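Grisa control stack: speaker notes
October 29, 2023

Slide 1. Scope
Software only. Two arms, deformable objects, one planner. Skip hardware questions until the end.

Slide 2. Perception under motion
Wrist view during a grasp on patterned fabric. Point out the smear before moving on. Segmentation confidence drops on inputs like this, so the grasp point is held from the last sharp view and the filter coasts for up to 6 ticks. Say "coasts," not "predicts."
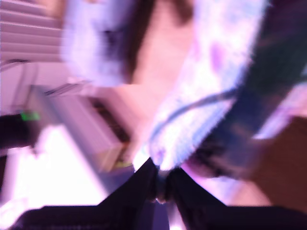

Wrist view, fingers at the lower end of the fabric. Motion blur throughout.

Slide 3. Planning with contact between items
The two socks on the right touch, and the mask tends to merge them. Zultska splits the mask on cuff openings first, color second. Tie-dye defeats color alone. The left gripper is moving, so its swept volume stays in the collision set until its velocity reads zero for 5 cycles.
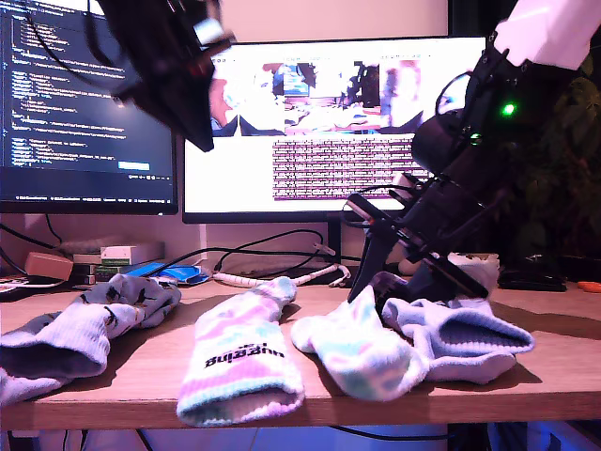
Slide 4. Tooling
Replay logs are keyed by tick. Show the diff view if time allows. Config has 27 parameters; 2 matter for tuning, hold time and split threshold. Take questions.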